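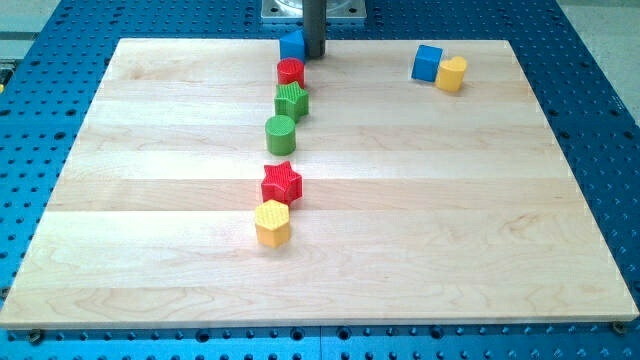
Abb. 4: Verleimte Ahornplatte auf blauem Lochrastertisch.

4.2 Feuchteverhalten der Dachschalung bei nachträglicher Dämmung

Die Schalung der untersuchten Flachdächer in Vastitz besteht durchgehend aus Nadelholz und liegt unmittelbar unter der bituminösen Abdichtung. Bei der Sanierung wurde die alte Abdichtung belassen und als Dampfsperre genutzt, darüber folgen die neue Dämmlage und eine zweilagige Bahn. Dieser Aufbau ist in der Region verbreitet. Er verlagert den Taupunkt nach außen, schließt aber die im Holz vorhandene Restfeuchte weitgehend ein, sofern die Raumseite nicht ausreichend diffusionsoffen ist.

Für die Auswertung standen 594 Einzelmessungen der Holzfeuchte zur Verfügung. Nach Abzug der Werte mit fehlerhafter Temperaturkompensation verblieben 451. Die Messstellen wurden nach dem von Mockus und Lepik vorgeschlagenen Schema verteilt, also getrennt nach Feldmitte, Attikaanschluss und Umgebung der Abläufe. Anders als dort wurden Durchdringungen (Lüfter, Antennenfüße, Lichtkuppeln) als eigene Gruppe geführt, weil sich die Werte in ihrer Nähe schon in der Vorerhebung deutlich von denen der Feldmitte unterschieden.

In der Feldmitte lag die Holzfeuchte bei fast allen Dächern in einem unkritischen Bereich. Eine Abhängigkeit vom Alter der unteren Abdichtung war nicht nachweisbar. Am Attikaanschluss streuten die Werte erheblich stärker. Erhöhte Feuchten traten vor allem dort auf, wo die Dämmung nicht bis an die aufgehende Kante geführt und der Hohlraum mit Mineralwolle gestopft worden war. Zariņš beschreibt denselben Befund für geneigte Dächer mit Aufsparrendämmung und führt ihn auf Luftströmung aus dem Innenraum zurück. Die hier vorliegenden Daten widersprechen dem nicht, reichen für eine Zuordnung der Ursache aber nicht aus, da Luftdichtheitsmessungen nur an einem kleinen Teil der Gebäude möglich waren.

Die Gruppe der Durchdringungen zeigt das ungünstigste Bild. Bei den Lichtkuppeln älterer Bauart wurden im Juni noch Werte gemessen, die sonst nur am Ende der Heizperiode auftraten. Die ausführenden Betriebe, darunter Urard und Hurka, hatten die Aufsatzkränze unterschiedlich angeschlossen. Ein Vergleich der beiden Ausführungen ist nur eingeschränkt zulässig, denn Urard arbeitete überwiegend an beheizten Wohngebäuden, Hurka an Lagerhallen mit geringer Innenfeuchte.

Das Rechenmodell nach Ķēniņš bildet den Verlauf in der Feldmitte gut ab. Für die Randbereiche unterschätzt es die Feuchte über weite Teile des Jahres. Eine Verfeinerung des Rechengitters auf 2364 Elemente änderte daran wenig; der Fehler liegt demnach eher in den angesetzten Randbedingungen als in der Auflösung. Mit einer zusätzlichen Feuchtequelle im Anschlussbereich, wie sie im Mulcahy-Ansatz vorgesehen ist, verringert sich die Abweichung, allerdings muss deren Größe für jedes Dach einzeln angepasst werden. Als Vorhersageverfahren ist der Ansatz damit vorerst nicht geeignet. Die Ergebnisse der angepassten Rechnung werden in Abschnitt 4.3 getrennt nach Gebäudenutzung dargestellt.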